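Drasa trains stacking policy on everyday household clutter

June 7, 2021

Robotics firm Drasa has published results from a project that teaches a two-armed robot to move boxes and baskets by learning from people doing the same jobs by hand. The recordings, taken from head height in ordinary rooms, include work close to walls and in corners, where grippers have little space.

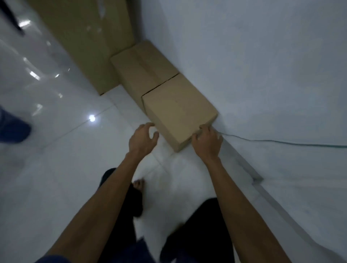 Kumaresan Pinto doubts that hand movements carry over so easily, saying that a gripper has no fingertips and that the team should report each type of grasp separately.

The data set holds 498 recordings. Drasa says adding them to 20 hours of remote-controlled robot practice raised the share of completed lifts to 70 per cent. Nested baskets remain the weak point, as the robot often picks up more than one.
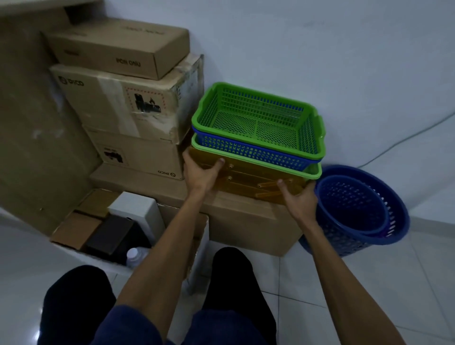

Will the recordings be released? Drasa plans to share part of the set in July, once faces and names have been removed.

Related items
Clukitz opens second test hall
Gowda gripper passes 7-week trial
Ikidville warehouse pilot extended

Contact the newsdesk | Copyright 2021 | Back to top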